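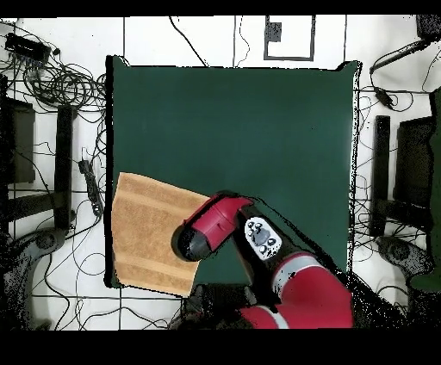 Page last changed: January 2020

Kumaresan Suvarna has folded towels for money since he was nineteen years old. First it was in a hotel basement, then in a hospital laundry, and for the last 12 years in his own small business, Selley, which washes and folds for guesthouses and barber shops. I wanted to talk with him because of a short booklet he wrote for new workers. It has 31 pages and almost all of it is about one object, the ordinary terry towel.

I asked him first why a towel needs so many pages. He laughed, but he answered seriously.

"A shirt tells you how to fold it," he said. "It has a collar, it has sleeves. A towel tells you nothing. So each person folds it in the way of his mother, and then on the shelf you have five different mothers."

His own method begins with the surface. He does not like to fold on bare wood or on a steel counter, where the towel slides away when you pull one corner. He prefers a cloth with a little roughness, felt or something similar, and he prefers a dark color. On dark green, he told me, a pale towel shows its edge very clearly, and you can see if the two layers meet or not. The bad side is that lint also shows, and the cloth must be brushed every evening.

"People buy an expensive table and then they fold on the slippery top," he said. "Put a cloth. It costs nothing almost."

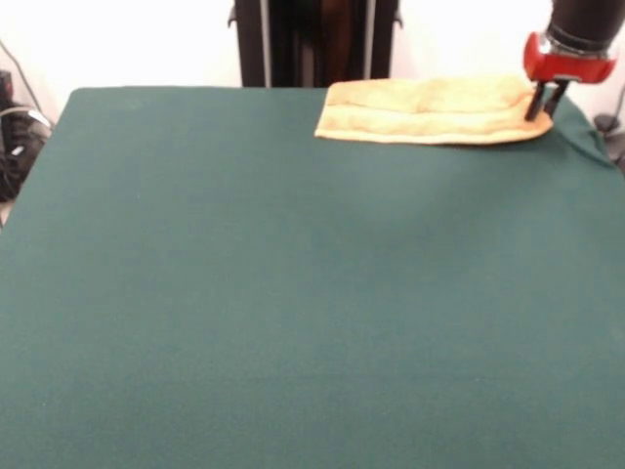 A yellow towel folded long, near the back of the table.

We spoke for some time about the long fold. This is the shape that barbers ask for, because it goes around the neck and also lies well in a narrow drawer. Suvarna makes it in two movements. He brings one long side to the middle, smooths it with the flat hand, and brings the other side over it. He wants one end to be square and clean, and he puts this end to the front of the shelf. The other end may be a little untidy.

"The customer sees one end only," he said. "I am not ashamed of this. If you make both ends perfect you will go home at midnight."

He is more strict about wrinkles on top. A wrinkle that is pressed under ten other towels stays there, and the guest thinks the towel was used already. His colleague Edivaldo Conceição does not agree with him on this point. Conceição believes that terry forgives everything after one shake, and the two men have argued about it for years. In the booklet both opinions are printed - first the strict one, then the other in smaller letters.

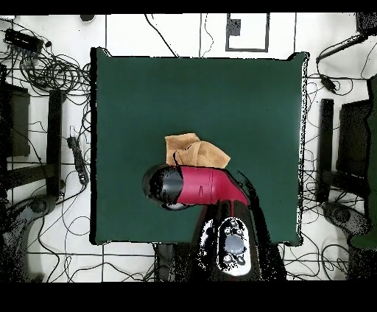
The heap is the subject on which Suvarna has the strongest opinions. A towel left in a heap is, for him, the normal beginning of the work, and new workers fear it too much. They pull at the middle and make it worse. When a tan cloth lies crumpled on the green, folded over on itself, he looks for the darker creases, which tell him where it is doubled, and he follows one of them with his fingers until he arrives at a corner. Then he lifts the corner and waits a moment. "The weight of the towel does half of the job," he said. "You only have to hold it and be patient."

I asked if he folds in the same way at home. He said that at home his wife rolls the towels, and he does not touch them.

The booklet can be read at the Selley counter. Suvarna is now writing a second one, about fitted sheets, and he says it will be longer.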